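From: Yuzuki Maruyama
To: merchants-payments list
Date: 8/27/22
Subject: Re: Refund sent, then chargeback also lost

Sharada Panicker wrote:
> We refunded a customer in full, and after that her bank still opened
> a dispute for the same order. Ledier took the money from us a second
> time, plus the fee. I uploaded the refund receipt, but the case was
> closed against us. The order was 129 dollars, so I am now down twice
> that and the fee. Has anyone here won one of these? Is it worth
> to write to Ledier again, or should I ask the customer?
>
> Sharada

Dear Sharada,

I had the same problem in January, with a smaller order, and I got the money back in the end. It took me more than 80 days, so please be patient with it.

My first mistake was the receipt. I sent the refund page from my own shop software (we use Handetti), and this page shows only that I pressed the button. The bank wants to see the refund on the card side. In your Ledier account, open the original payment, then the refund under it, and look for the long reference number. For me it was hidden under "More details". With this number the customer's bank can find the credit on its own system. Without it, I think they do not look very hard.

Second, check the two dates. If your refund went out before the dispute was opened, say this in the first sentence of your letter and put both dates there. If the refund went out after, the case is more difficult, and I do not know the rule well enough to advise you. Maybe someone else on the list can.

I keep my letters to one page now. My old one had four pages with the shipping history and all the emails, and I believe the important line was lost in it.
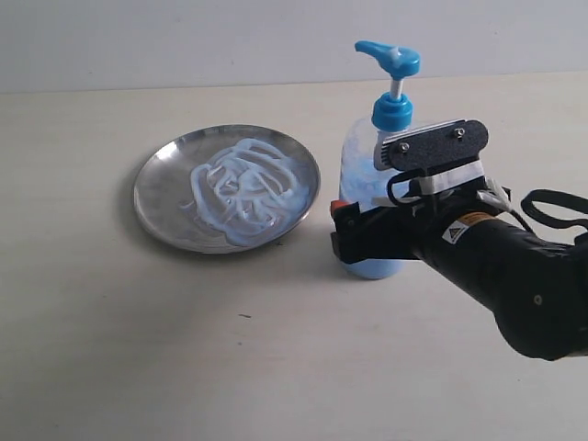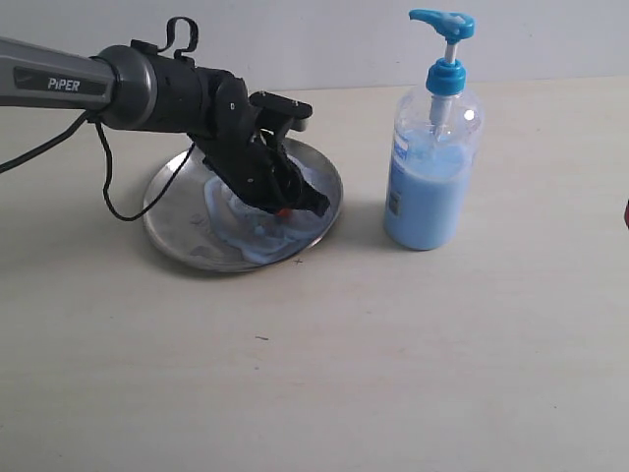 Round metal plate and clear pump bottle, two views

About asking the customer: yes, I would write to her, but in a friendly way. Mine did not know that she had received the money two times. She had opened the dispute in her banking app and then forgot about it. She sent me a short note saying that the refund had arrived, and I attached it to my second letter. Do not ask her to pay you directly while the case is still open — it can make confusion about who owes what.

You write that the case is closed. In my account there was still a link to ask for a second review, but only for a limited time. Please look today if you have it. If there is no link, call them and ask for the disputes team by name, and write down the case number they give you.

One question from my side. Does anyone use Rai for the alerts before a dispute is opened? Our shop in Pamurthorpe is small and I cannot tell if the monthly price makes sense for us.

Best regards,
Yuzuki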